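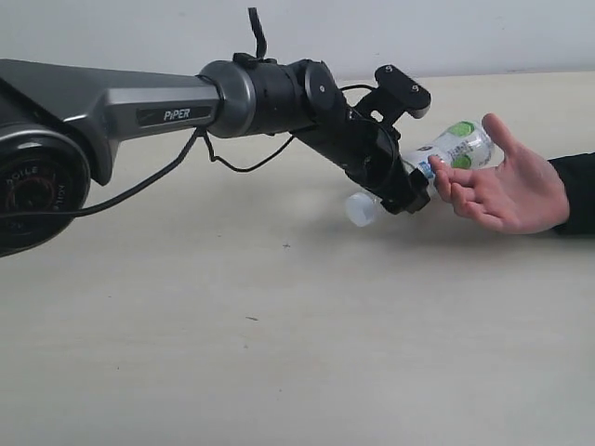
A member of the Trustport club asked us in April why their arm lets go too early in the handover task, when the person has hardly touched the bottle. We had the same trouble in our club at Gusstead, so I write down how we set the handover now. It is meant for teams who prepare the Garnberg student round.

What you need: the arm with a two-finger gripper, a plastic bottle with the cap closed, a free table, and two people. One person stays at the stop button the whole time.

Step 1. Fill the bottle with water to 488 g, bottle included. The rules allow up to 500 g, and we like to stay a little under it.

Step 2. Let the arm hold the bottle still for 4 seconds before anybody reaches for it. During this time the program saves the gripper current as the resting value.

Step 3. The person offers an open hand from the side and supports the bottle from underneath. Please do not pull yet.

Step 4. Set the release limit to 15 per cent above or below the resting value. With a smaller limit our gripper opened from the shaking of the table alone.

Step 5. Open the fingers slowly. Keep the arm in its place until the hand has moved away, then send it home.

Repeat with a different person each time. People hold a bottle very differently, and a limit that fits only the programmer will fail on the competition day. The Nguyen-Tran score sheet has a column for the name of the receiver, please fill it in.

If the gripper does not open at all, check first that the resting value was saved. We forgot this line in our own program for two evenings.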